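Why Won't My T-Shirt Stay Folded?

By Noreen Ó Briain
From the Prikcombe Big Book of Small Jobs, web edition

Somewhere in your home there is a drawer that will not shut. Push it. Push it harder. Now open it again and look at the thing that was jamming it. It is a T-shirt, isn't it? It is nearly always a T-shirt.

Grown-ups say "just fold it properly" as if that explained anything. This page is for people who would like it explained.

What a T-shirt is

A T-shirt is a tube with two smaller tubes stuck on. You go in the big tube. Your arms go in the small ones. There is a hole at the top for your head, and if you have ever tried to put your head through a sleeve, you already know the sizes are different for a reason.

If you lay the shirt flat with the sleeves out, it makes a letter T. That is where the name comes from. (Whoever thought of it was not having their most creative day, but it has lasted.)

The bottom edge is called the hem. The hem is where the cloth has been turned up and stitched down so it doesn't fray, which means the threads don't come wandering out. The ends of the sleeves usually have one too.

Why it wrinkles

Most T-shirts are made of knitted cloth. Not knitted like your winter scarf, with big loops you can poke a finger through, but knitted all the same, with loops so tiny you would need a magnifying glass to see them well. Loops can stretch and bend in every direction. This is lovely when you are climbing a tree and a nuisance when you are folding.

Cotton has another trick. When it is squashed into a pile, especially a warm pile or a damp one, the threads settle into whatever shape they are squashed into. Leave a shirt at the bottom of the basket from now until September and it will remember every minute of it.

Spread it out first

Folding starts with not folding. You need a flat place bigger than the shirt. A table is good. A bed is all right, though beds are bouncy. Your knee is not a flat place, whatever your big brother says. 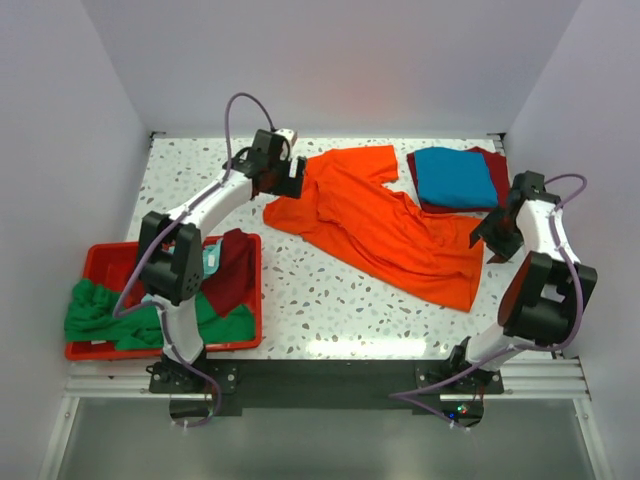 An orange shirt laid out between the bin and the folded stack. Those long wrinkles want smoothing before any folding begins.

Find the two shoulders, which are the corners where the sleeves join on near the neck. Hold one in each hand, give the shirt a gentle shake and lay it face down. Then smooth it with your palms, starting in the middle and pushing out toward the edges. If you push from the edges in, all the wrinkles meet in the center and have a party.

Check the sleeves. One of them will be bunched up. Pull it straight by the end, and don't yank.

Some people will tell you the shirt has to lie perfectly straight on the table. It doesn't. It can lie corner to corner if it likes.

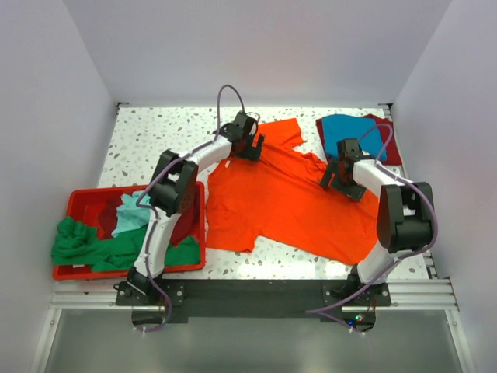 What matters is that the shirt is flat, because every lump you leave in now gets folded in with everything else. One lump folded over becomes a bigger lump. Fold that over and you have something like a small pillow, and we are back to the drawer that won't shut.

Now the folding

Pretend there are two lines running down the shirt, one from each shoulder to the hem.

Fold one side in along its line, then lay the sleeve back so it doesn't stick out past the other side. Do the same again with the other side and the other sleeve. You should have a long, thin rectangle with a neck at one end.

Bring the hem up toward the neck, stopping a little short of it. Fold in half once more. Turn the whole thing over and pat it.

Fiachra Ó Conaill, who is nine and tested these instructions for us, would like it known that the patting is the best part and that his first try looked like a sandwich somebody had sat on. His fourth was fine.

Where it goes next

Put your folded shirt on a pile with its rounded, folded edge facing you. A pile built that way is easier to pick through, and you can pull out the one you want without bringing the others along. Don't build the pile too high. Cloth is slippery, and towers of it lean.

Then carry it to the drawer, put it in and push. If it still won't shut, try looking behind it for a sock.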